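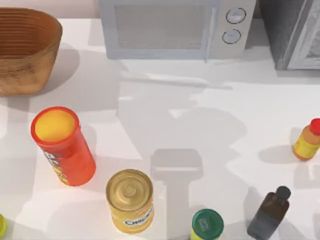 Why does a jar lid go pop?

Ever twist a new jar and hear it? Pop! That's air rushing in.

When food is packed hot, steam fills the gap on top. Lid goes on. Everything cools, the steam turns back to water drops, and now theres hardly any air left in there. The air outside pushes the lid down hard. Tight seal!

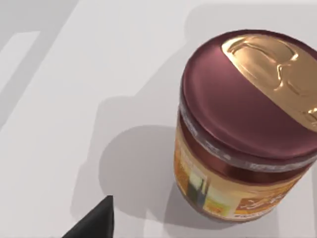
A jar with a dark red lid.

Try it with a grown up. Warm tap water on the lid, 2 minutes. Metal gets a tiny bit bigger when its warm. Bigger than the glass does. So it turns easier. Dry your hands first, wet ones slip.

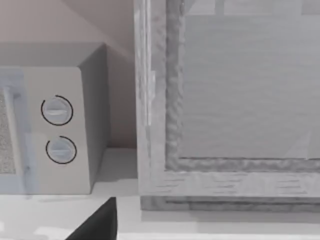
Jacobs wrote in to ask if a jar that doesn't pop is still OK to eat. Dont taste it, show a grown up.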